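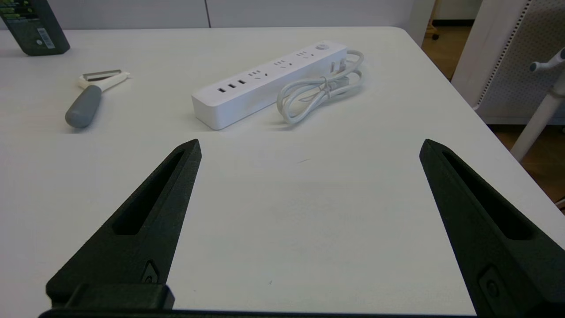

I have now finished going through the round tablecloths at the Sudcombe store, and the count is 397. The stock list said otherwise, but the stock list was last corrected by hand in December and has cloths on it that were written off two summers ago. These notes are mostly for my own use. A couple of people who hire linen out on a small scale asked how I grade it, so I've put them here.

All of the cloths are white or ivory. They come from two makers. The older ones are a cotton and polyester mix bought from Cordeiro when the business was still only doing weddings. The newer ones are spun polyester, bought in three lots from Brondham. On a made-up table they look much alike, and guests don't know the difference. In the wash they behave like two different products and should never have been stored together.

The cotton mix shrinks. Most of it happens early, and more along the length of the roll than across it, so a cloth that was cut round ends up slightly oval. On a five-foot table with a floor-length drop this shows as a hem that touches the carpet on two sides and hangs clear of it on the other two. You can hide it by turning the cloth so that the short sides face away from the door. That works for one table. It doesn't work for a full room with chairs all the way round.

The spun polyester keeps its size almost exactly. What it does instead is pill. Small balls of fibre form where forearms rest, just in from the table edge, and they catch the light in photographs. It also holds on to grease. Salad dressing is worse than red wine by some distance, and candle wax is worse than either if it has been through a hot press before someone notices it.

My grading is simple. I lay the cloth flat, fold it into quarters, and measure along both folds. If the two measurements differ by more than the width of two fingers, the cloth goes down a grade. Then I open it, hold a lamp low at one side and look across the surface. Pilling, pulls and thin patches all throw a shadow. An overhead light shows stains but flattens everything else, so each cloth gets looked at twice.

Grade A goes on top tables and anywhere with a bare hem. Grade B goes under an overlay or a runner. Grade C is for buffet tables with a box-pleated skirt, where only the top shows, and for catering tents. Anything below that is cut up for glass cloths. I used to keep a grade between B and C for cloths with one small mark near the hem. It caused arguments at loading and I've dropped it.

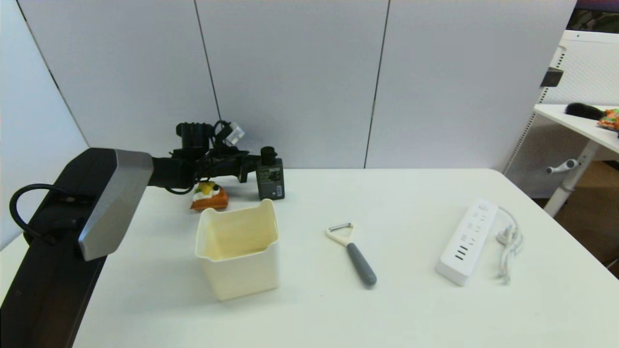
## Wash counts and labels

Matilde Sampaio, who ran the linen side before me, kept wash counts with a laundry pen on the inside of the hem. One short stroke per wash, crossed in fives. It is a good system until the strokes fade, which on polyester they do. On the older cotton mix I can still read most of them, and the pattern is fairly clear. Past 30 washes the hem stitching starts to go before the cloth does. The thread turns brittle, and you get a run of a few inches where the fold has dropped open.

A dropped hem is worth repairing on a Grade A or B cloth and not on a C. I restitch with polyester thread on both types. Cotton thread on a cotton mix sounds right, but it shrinks at its own rate and puckers the edge. Use a slightly longer stitch than the original. The needle holes from the first row weaken the fold, and a second row of short stitches turns it into something like a tear-off strip.

For the counts themselves I've moved to woven labels with a number, sewn into the hem, and the washes are kept in Datex. I don't much like Datex. It wants every item to have a location, and it treats "at the laundry" as a fault unless you set it up as a place with shelves. Once that's done it's adequate. You can list every cloth by number of washes, and you can mark a batch as returned without opening each record. The search ignores trailing spaces, which saved me a good deal of retyping.

Napkins don't get labels. There are more than 4,000 of them and the labour would cost more than the napkins. I weigh them in bundles instead. A bundle that comes up light has either lost one or picked up some of the older, thinner ones, and both need sorting out anyway. Bundles are tied with tape and not with elastic bands, which perish and leave a brown line that won't wash out.

## Pressing and folding

Polyester wants a cooler press than people give it. Too hot and the surface goes shiny in stripes, and there is no way back from that. If the creases won't come out at the lower setting, the cloth is too dry. Press it damp. With the cotton mix you can go hotter and you need to.

I've stopped folding rounds into squares. They are folded in half, in half again, then concertinaed into a long strip and rolled on a card tube. It takes more shelf depth, but the cloth comes out with two soft creases and not a grid. For square and oblong cloths the old fold is fine, with the centre crease kept sharp so that it can be lined up with the middle of the table.
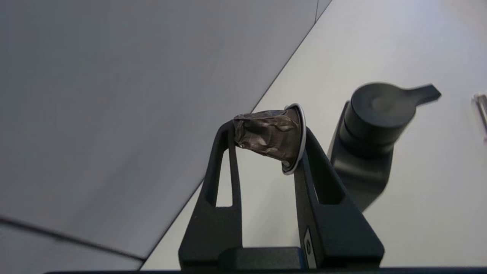

*Crushed coffee capsule, held between the fingertips of a black gripper.*

Storage is the part I still haven't got right. The Sudcombe building is dry enough in summer. In winter the outside wall is cold, and the bottom shelf on that side picks up a musty smell within a fortnight. I've moved the skirts there for now, on the grounds that they are laundered before each hire in any case, and put the rounds on the inner racks with the card tubes standing on end. Cloths must be fully cool before they go on the shelf. A stack put away warm from the press will hold its damp in the middle for days.

Chair sashes are next. The list says 2,000, in nine colours, of which I would hire out perhaps four without an apology. The satin ones snag on the staples under the older banquet chairs, always in the same place, and it may be easier to deal with the chairs. I'll also need to settle how dye lots are recorded. The sage green was bought twice and the two lots don't match in daylight, although they pass under tungsten.

The Brondham order for replacement rounds goes in on Wednesday. I've asked for the heavier weight and a plain turned hem in place of the overlocked edge, and for one sample cloth to be sent ahead so I can wash it a few times before the rest are cut.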